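How a Two-Armed Robot Learns to Pick Things Up

By Xolani Nel
February

Some robots are built in factories. Others are built at home, a little at a time, by people who like to make things. Kandik is a robot of the second kind. I put it together in a small room in Lallton, with help from friends at the Stulwood shared workshop.

Kandik has two arms. Each arm ends in a wrist, and each wrist has a gripper. A gripper is a robot's hand, but it is much simpler than yours. It has fingers that open and close, and that is all they do. They cannot wiggle one at a time or feel that something is sticky.

Inside each arm are motors. A motor turns when electricity flows through it. There is one at each joint, the same way you have a joint at your shoulder and another at your elbow. Cables carry power and messages to the gripper. Cables are a nuisance to a builder. If one is too short, it pulls tight when the arm stretches out. If it is too long, it can catch on the corner of a desk.

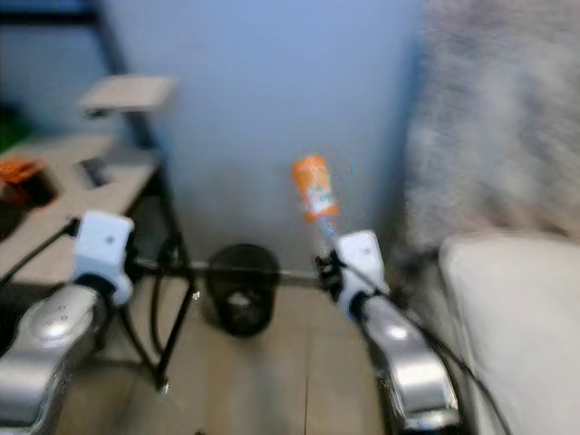

Picking up a bottle sounds easy. You can do it while talking to someone and looking out the window. A robot has to work through it in steps. First it has to know where the bottle is. Then it moves its arm close, opens its fingers, and closes them again with the bottle in between. The neck is a good place to grab because it is narrow. The body of a bottle may be too wide for the fingers to fit around.

Squeezing is the next problem. If the fingers squeeze too softly, the bottle slips. If they squeeze too hard, a thin plastic bottle crumples - and then it is a different shape, and the robot has to deal with that too.

Robots get better with practice. Our goal for Kandik is 3000 tries at picking up everyday things. We write each try down in a notebook, good or bad. So far there are 612 in the book. In 186 of those, Kandik dropped what it was holding or missed it completely. Those tries are useful, and we go back to them to see what went wrong. Sometimes the arm moved too fast. Sometimes a screw had worked loose.

If you build a robot arm of your own, start with one arm and one motor. Have a grown-up with you when you plug it in, and keep your fingers out of the joints while it is on. Use an empty bottle for your first tries. Put something soft on the floor under it.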